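Songwriter Nights, February Progress Report
Rakarness Listening Series, supported by the Selano small grants program

Hi all! February was a good one. We put on seven shows, all in the round, and sold 1236 tickets across the series to date (the target in our application was lower, so I'm pretty thrilled). The Skurnach Taproom date filled up first, and the writers stayed an extra half hour taking requests.
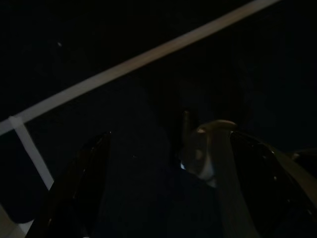

Low light, February.

Sound was my big worry last time and it's mostly fixed. We rented two better vocal mics from Van Leeuwen and moved the stage to the short wall, so the folks in back can hear the stories between songs and not just the choruses.

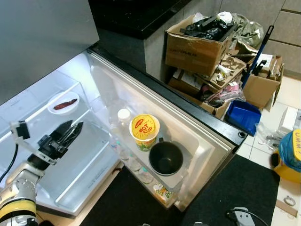 Money next! Writer fees came in on budget at $200 a set, with every writer paid the same night. Printing ran over a little (my fault, I reordered posters after a date change), and I've covered that out of merch sales.

The Sunday-school crowd from the old hall hasn't followed us to the taproom yet, and I'd like to win them back with an early show that wraps by 8 p.m.

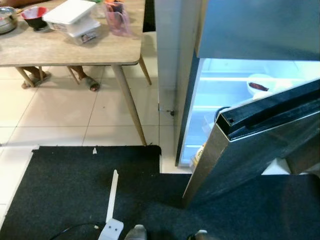

We also started the open slot you asked about. Fifteen local writers signed up, most of them brand new to playing their own stuff in front of people, and a couple have already been invited back for a full set — so fun to watch!

One thing is still late: the live recordings. The rough mixes are done but I'm waiting on signed releases before anything goes online. 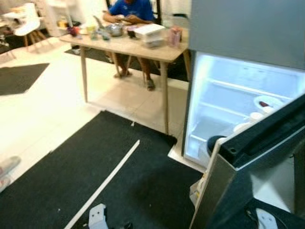

Coming up next
Book the spring writers, confirm the early show with Skurnach, and send you the final receipts along with the recordings.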